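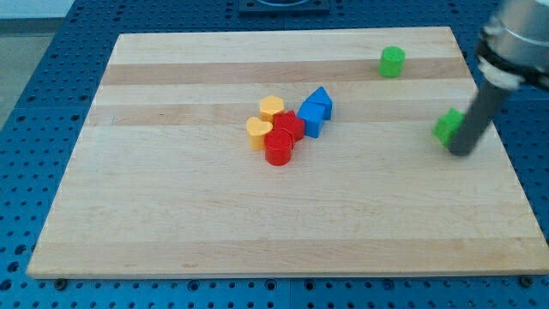 How do we get our arm to push blocks into a group without knocking the group apart?

Push slowly, aim through the middle of the block, and stop the fingertip short of the group by a fixed distance. Most of the scattering comes from overshooting on the last push, and most of the spinning comes from pushing off center. Details are in the first answer.

Full question

I'm in a student robotics club and we are entering the sorting and gathering event at Clatura in October. The task is called Gather. You get a set of colored plastic blocks in different shapes (cube, cylinder, heart, hexagon, triangle) spread over a wooden board, and the arm has to bring them together in the middle. Grasping is not allowed. The arm only has a single straight finger with a rounded tip, so everything has to be done by pushing.

Our arm runs on the Givgate controller, the older version with the text scripts. The camera looks at the board from the near side and a bit above, and our program finds each block by color and gives us an x and y for it in board coordinates. That part works well enough. The program then picks the block farthest from the center, drives the finger down behind it and pushes toward the center in a straight line.

The first few blocks go fine. After that we have these problems:

1. When a block arrives at the group it hits the others and they spread out again. Sometimes one leaves the group completely and the program goes to fetch it, and then that one knocks out another one.

2. Cubes turn while being pushed and slide off the side of the finger. The program doesn't notice and finishes the push with nothing in front of it.

3. When two blocks of the same color touch, our code sees one big block and aims between them.

We have tried making the board less slippery with a cloth underneath but that did nothing, of course, as the blocks slide on top. We are not allowed to coat the board itself. In practice runs we get all the blocks in on a good try but we can't repeat it. Our teacher says to tune the speed first but I'd like to know if the approach is wrong before we spend weeks on numbers.

We have no force sensor. We can read the motor current but it is noisy.

Posted 15 June 2019

3 answers

Answer 1 (accepted)

The approach is fine for this event. I helped run a school team at Nustdale that did the same task with a very similar single finger setup, and ours was also farthest block first, straight push to the center. What you have to change is how each push begins and ends.

Start with the end of the push. I'm guessing your program uses the same target point for every block, the center of the board. That only makes sense for the first one. Once there is a group, the space at the center is taken, and each new block shoves the old ones out the far side. Give every block its own target at the edge of the group, on the side it's coming from. You can work this out from the camera. Take the average position of the blocks already in the group, find the one nearest to the incoming block, and stop when there is a small gap left between them. We used 2 millimeters. It sounds fussy but the blocks are light and they coast a little, and the gap mostly closes by itself. If your scoring requires actual contact, do one more very slow push at the end.

Remember that the fingertip isn't the block. The finger has to stop one fingertip radius plus half a block behind the place where you want the middle of the block. We forgot the radius for a long time and blamed the camera.

Speed matters more on the last part than on the first. We ran 53 millimeters per second across the open board and then dropped to 20 once the block was within a couple of block widths of its target. Don't copy those as they are, because your blocks and board may slide differently, but the ratio is a reasonable place to start. Also check the acceleration setting. On the Givgate scripts the default ramp is quite steep, and if you only change the speed the arm still jerks at the start of the move, which is when cubes get turned.

Now the cubes. A round finger touches a flat face at one point. If that point isn't lined up with the middle of the block, the block rotates, and once it has rotated a little the contact point moves farther off and it gets worse. There is no stable way to do a long push like that with one finger and no feedback. So do short pushes. Push a short way, lift the finger, look again, work out the new line, push again. It is slower but you will use less time overall than chasing blocks that slid off. We went from one long push to several short ones and that fixed your problem number 2 almost completely.

If you also have the angle of the cube from the camera, pick the face that points most directly away from the target and push at the middle of that face. A push on a corner nearly always goes wrong. Cylinders don't care about angle but they will roll around the finger if you are off to one side, so they need the short pushes too. The heart is awkward. We pushed it from the lobe side with the finger in the notch between the lobes and it held very well there, better than any other shape. From the pointed end it was hopeless, so if the point faced the finger we went around and turned it first with a small nudge. The triangle depends on which way it's lying. If it's resting on a side like a roof, push low.

When you lift the finger at the end of a push, back it off a few millimeters away from the block before raising it. Going straight up can drag the block or tip it, more so if the tip is rubbery. And travel above the height of the tallest block between pushes. You probably do this already, but check the path as well as the end points, because the arm doesn't always travel in a straight line unless you ask for a linear move.

For problem 3, I would leave touching blocks alone if they are already in the group. You don't need to separate them to know they are home. Mark anything inside the group radius as done and stop looking at it. If two same-colored blocks are touching out in the open, treat the pair as one object and push it slowly. They usually come apart partway and then you have two normal blocks again. We tried splitting them on purpose by driving the finger in between and it cost us a run.

One more about the order. Farthest first is okay, but watch for a block sitting on the line between the one you're pushing and the group. Either take the nearer one first or go in two legs around it. A simple check for anything within one block width of the line is enough.

Comments on this answer

The fingertip radius was it, or a large part of it. We had the tip position measured to the side of the finger and not the middle, so every push was off to the left. The cubes still turn but much less now. Going to try the short pushes next.

Measure it again after anyone takes the finger off. Ours never went back in the same place.

How did you choose the group radius?

We drew the tightest circle that fit all the blocks when we arranged them by hand, then made it slightly bigger. With a radius that was too tight the program kept trying to fix blocks that were already fine.

Answer 2

Try a different finger. We put a flat plate on ours and the cubes stopped turning. Don't know if your rules allow that.

Comments on this answer

Rules say the supplied finger only, no attachments. Should have put that in the question, sorry.

Answer 3

I agree with most of the first answer but I wouldn't start by changing everything at once. Your teacher has a point about testing, only I would test one block before testing a whole run.

Put one cube on the board, have the arm push it a fixed distance, and write down where it ends up compared with where it should be. Put it back in the same place and repeat. We did some 53 of these in an afternoon with two people, one resetting the block and the other reading the position. It's dull, but you find out quickly whether your error is always in the same direction or spread out. If it's always the same direction you have a calibration problem and no change to the pushing will fix it. If it's spread out, look at speed and at how the finger meets the block.

Do it in different parts of the board as well. With a camera looking in at an angle, the far side of the board is smaller in the picture than the near side, and a small error in the calibration gets bigger out there. Ours was good in the near half and bad in the far corners. We had calibrated with four points all fairly close to the middle. Using the corners of the board made a clear difference.

Another thing that comes from the angled camera is block height. Your color detection probably takes the center of the whole colored patch, which includes the top of the block and part of the side facing the camera. That center is not where the block touches the board. For a tall block it can be off by a good part of its width, toward the back. You can either correct for it with a fixed offset for each shape or use the bottom edge of the patch. We used the offset.

About the motor current: I would skip it for pushing. These blocks weigh so little that you won't see them over the noise. There is a chapter on planar pushing in Grímsdóttir's handbook if your school library has it. Most of it is harder than you need, but the first few pages on where a pushed object turns are readable and the drawings are good.

Also log every run. Save a picture before and after each push with the target point drawn on it. When a run goes bad you can go back and find the push that started it, and for us it was often two or three pushes earlier than we thought.

Comments on this answer

The height thing explains why our hexagon is always missed on the same side. Thank you. We'll do the single cube test before we touch the speeds.

Does the offset change with where the block is on the board?

A bit, yes. We made it larger for the far half and smaller for the near half and left it at that.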